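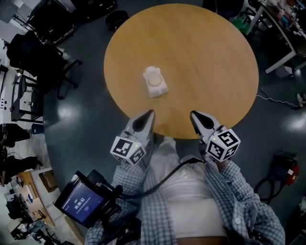
Student group begins second round of handling trials

By the Communications Office
Published in March

24 shares | 3 comments

Members of the Petis student robotics project have begun the second round of their handling trials, in which students use hand-held grippers to record how everyday objects are picked up, moved and set down. The recordings will be used to train the group's own control software, known as Jornix, before the end-of-year showing.

The project is open to students from all years and is now in its second term. It has 36 members, several of whom joined with no earlier experience of programming or electronics. New members spend their first sessions learning to handle the equipment and to keep a proper log of their work. They are then placed in one of the working groups, which deal with recording, software and mechanical parts.

In the first round, held before the winter break, the students completed 455 recordings. A review by the software group found that many of these were too alike to be of much use, as the same few objects had been placed in the same positions each time. The plan for the present round has been changed accordingly. Small and light items have been added to the list, along with soft items that do not keep their shape, and those taking part are asked to vary the starting point and the direction of approach.

"A tissue is a good deal harder than a box," said Milan Van Damme, who coordinates the project. "The students found that out in the first week, and they rewrote much of their own guidance as a result. I was pleased to see them do it without being told."
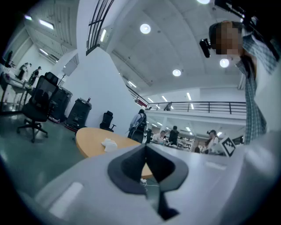 A gripper at the round table during the trials, with a crumpled tissue on the table top.

Sessions take place on Wednesday afternoons and last roughly 5 hours, including setting up and checking the recordings. Each session is led by a student, who is responsible for the order of work and for the written record. Recordings that fail the check are kept in a separate folder and discussed at the start of the following session.

Support for the project has come from Gemow, a local engineering firm, which has met the cost of replacement parts and has offered two summer placements to members of the mechanical group. The firm's staff will also attend the showing, where the students will present their results and answer questions from visitors.

The Petis group has entered the Halász Cup, an inter-school contest in which teams must clear and lay a table using software of their own making. The group will send a team of eight, to be chosen once the present round of trials is complete. Last year the group attended as observers only.

Students who wish to join the project next term should speak to their course tutor or leave their name at the main office. Places in the recording group are limited by the amount of equipment available, and applicants may be asked to state a second choice.

Contact the Communications Office | © Petis Student Projects | Back to top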